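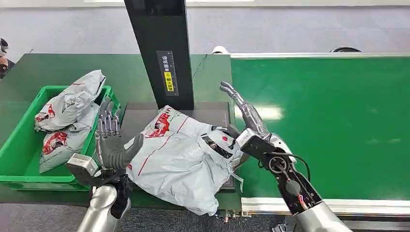 # Wustholm Early Readers: Fossils and Deep Time

A catalog of children's nonfiction about fossils, early life and the people who dig things up, pitched at readers in the lower grades. It started as a list taped inside a cupboard door. The cupboard has since been painted.

## What you get

- `titles.csv` – one row per title, 500 rows
- `editions.csv` – one row per edition, 4,000 rows, linked by `title_id`
- `subjects.csv` – our subject terms, 100 of them, a few of which we regret
- `notes/` – free text, mostly complaints about page counts

Everything is UTF-8, comma separated, with a header row. If your spreadsheet program turns ISBNs into scientific notation, import that column as text. We can't fix your spreadsheet program.

## Fields in `editions.csv`

| Field | Type | Notes |
|---|---|---|
| `edition_id` | string | Stable. Never reused, even after deletion. |
| `title_id` | string | Points to `titles.csv` |
| `isbn` | string | Blank for older school printings |
| `year` | integer | From the copyright page, which is sometimes optimistic |
| `binding` | string | `hard`, `paper`, `library`, `board` |
| `pages` | integer | Counted to the last numbered page |
| `level` | integer | 1 to 3, see next section |
| `outdated` | boolean | See "Science that moved" |

## Reading levels

Publishers print their own levels on the cover, and no two publishers agree on what a Level 2 is. We ignore the cover and use the Ronow scale, which Dima Akl worked out by reading the books aloud to children and noting where they wandered off.

1. One idea per page, large type, very little Latin
2. Short paragraphs, a glossary, some Latin
3. Chapters, an index, and names like *Pachycephalosaurus* with no help at all

A title that changed level between editions keeps both values. One book went from 3 to 1 when it was abridged, and lost its index and most of the Cretaceous.

## Science that moved

`outdated` is true when an edition states something as fact that later editions of the same title took back. Tail-dragging is the usual offender. So is *Brontosaurus*, which has been out and back in again, and which we now leave alone.

The flag is not a verdict on the book. Some of the best-loved titles carry it, and libraries are welcome to keep them on the shelf next to something newer.

## Sources

Records come from the Granden branch shelf list, the Nasrallah donation, and hand entry from the books themselves. Where they disagree, the book in hand wins. The Nasrallah records came in on index cards, in pencil, and Leen Moussa typed all of them. Spelling in the `notes/` folder is as found.

## Known problems

- Sticker books are in there. We argued about it and the sticker books won.
- Illustrators are missing for many `library` bindings.
- "Mammoth" as a subject includes two books that are simply large.
- Translations are filed as editions in this release. They should have their own table, and the plan was to do that in December.

## License and corrections

The tables are free to use for any purpose, with credit. Cover art and book text are not included. Send corrections as a change to the CSV, one edition per commit, with the ISBN in the message if there is one. Leen merges them. "I remember it differently" is not a source, though she does read those.

Last release: 2019-04-01. The date is unfortunate but the data is real.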